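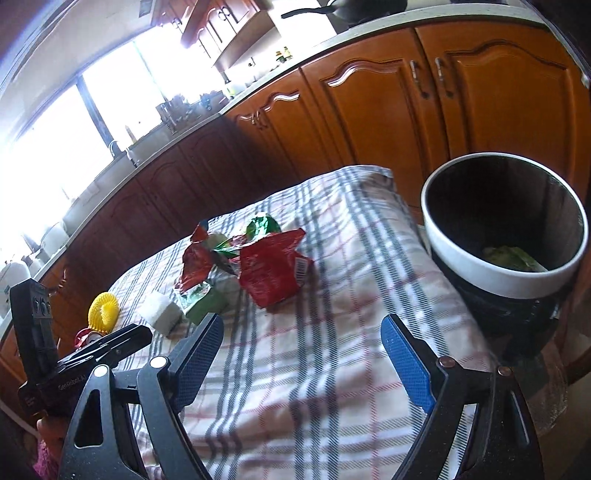 Home News Back Issues Swap Board Contact

Search this site Enter keyword Go

The cookbook is coming back. Send your recipes by the end of June

Fast one this month, I'm typing between two loads of laundry and the printer wants a page count.

So. The Fotside cookbook. First one came out in 2000, spiral bound, yellow cover, and if you've lived here long enough you either own one or you lent yours to someone on Skekus Street and never saw it again. We are doing a new edition. Same idea, same size, better staples. Printing 200 copies to start. Maricruz Maldonado has the old typed pages in a binder and she and I have been going through them at her table most evenings since the snow went.

What we found, in no order.

A lot of it is very good. The bean soup on page 11 is still the best bean soup. The Chávez family's green rice, which people have been making off a photocopy of a photocopy, is in there in full and it turns out half of us have been leaving out the second onion. Fixed now, go look at your copy and write it in.

A lot of it can't be cooked as printed. "One package of noodles." What package? "Bake until done." "Butter, the usual amount." There's a coffee cake with no oven temperature and no flour. Maricruz made it three ways last week and has settled on 350 and two and a quarter cups, and unless the original cook comes forward with a different number that's what goes to print. The handwriting on the card says "from Aunt L." and that's all we have. If Aunt L. was your aunt, call me.

Also there are nine recipes for lemon bars. I love lemon bars. We're printing two.

WHAT WE NEED FROM YOU

Recipes. Obviously. New ones and old ones both. You don't have to have been in the first book and you don't have to live inside the Fotside boundaries, if you shop here or your mother lived here that's fine by me.

Weeknight food especially. The old book is heavy on desserts and things for twelve people. Very little you could make at 6 o'clock with a kid asking you where their other shoe is. Zyanya Becerra sent in her egg and potato skillet and it's five lines long and I've made it four times already. More like that please.

Breakfasts. We have one. It's a punch.

Anything with cabbage. I'm serious. Hamidreza Naseri has been growing more of it than the whole block can eat and he would like some ideas, he asked me to put this in.

How to write it up:

— Your name the way you want it printed, and a phone number in case we have questions (number won't be printed)

— How many it feeds. Real people, real helpings

— Pan size. Please, please, pan size

— Ingredients in the order you use them

— Cups and spoons, or grams if that's how you cook, but pick one and stay with it

— Oven temp up at the top

— Can sizes in ounces, the cans have all changed since the first book

Handwritten is fine. On the back of an envelope is fine. Despina Pîrvu is typing and she can read anything, she worked in a pharmacy. If you'd sooner say it out loud she'll take it down over the phone, afternoons are best. She did Niilo Oksanen's rye bread that way and it took an hour and ten minutes, mostly because he kept going off to check the starter, but it's all there and it reads just like him talking. We kept the part where he tells you to leave it alone.

A word on stories. People have been sending a bit of writing with the recipe, who made it, what holiday, who wouldn't eat it. Keep doing that! Couple of sentences. The first book had none and when I read the names now I wish I knew more about who they were. If yours runs long we might trim it, and we'll show you before we do.

If your recipe came off a box or out of a magazine just say so. Not a crime. But we can't print it word for word so we'll have to ask you to tell us how you make it, in your own words, with whatever you changed. Everybody changes something.

TESTING

Every recipe gets cooked once by somebody who didn't send it in. That's the rule and I'm sticking to it, after the coffee cake. We have enough testers for June but could use a few more if you have an oven that runs true. You pick up a sheet, you make the thing exactly as written, even if you can see it's wrong, and you write down where you got stuck. Don't fix it! Write it down. If you fix it in your head then the next person gets stuck in the same spot.

Things testers have caught so far: a marinade that never says to take the chicken out of it. A tablespoon of cayenne that should of been a teaspoon (sorry to the Oksanens). A pie that needs to be started the day before, which it mentions in the last line. Salt missing from four different breads, all from the same house, so that may be on purpose, I've left a message.

Testers buy their own groceries and get to eat it. Bring me the receipt if it's a pricey one like the lamb and we'll work something out.

MONEY, QUICKLY

People ask. The first book paid for the benches at the bus stop and then some, $2735 by the time the last box sold, it's written in pencil inside the back of the binder. This time the print shop quoted $674 for the lot, with the coil binding and a heavier cover. That's paid, out of what was left over from the fall sale. So whatever the book brings in goes straight on the playground fence, which you've all seen. The bit by the gate especially.

Price not decided. Maricruz says twelve dollars, I say ten. Tell us if you have feelings.

Zorkstead Hardware is going to keep a stack by the register when it's out, and they offered to put a drop box there for recipes right now, so if you're in getting screws you can leave it with them. Blue box, next to the key machine. It gets emptied when one of us goes by, so don't panic if you see yours sitting there.

NOT SURE YET

The cover. Yellow again? Some people feel strongly. Despina wants a drawing of the old bakery, which I'd like too if anyone here can draw. I can't. There's a kid at number 8 who did the mural sketch for the school, if you're that kid's parent get in touch.

Index. The old one was by last name, which means if you want soup you have to remember who makes soup. I'd do it by type of food. Maricruz says people look themselves up first and she isn't wrong. We may end up with both if the pages allow.

Substitution page at the back. Buttermilk, cake flour, what to do when you're out of eggs. Zyanya is drafting. Send her the ones you trust. Also conversions, and a blank page or two headed Notes, the old copies people have brought over are scribbled on every margin and those notes are half the fun. One says "NO" across a whole molded salad. We're leaving the molded salad out.

And if you do have an old copy with your own notes in it, could I borrow it? Overnight only. I'll walk it back myself. I'm trying to collect corrections, people who've cooked from this thing for years know stuff the binder doesn't. Two copies so far agree that the meatloaf wants another twenty minutes.

DATES

Recipes in by the end of June. Testing goes on through the summer, proofs when school starts, books before the holidays if the print shop holds to what they said. If you know you'll be late tell me and I'll save you a page, but only if you tell me.

Other bits before I run. The swap table is out again mornings, under the awning, jars and seedlings mostly. Somebody left a very nice cast iron pan with no lid and somebody else left a lid, I've put them togther and they almost fit. Street sweeping is back to the summer hours, check the sign on your side. And whoever has the long folding table, the one with the tape on the leg, we need it for proofs.

Lemon bar people, I'll call you.

Fotside Neighbors Newsletter | Contact the editor | Unsubscribe | © Fotside Neighbors, all rights reserved | Back to top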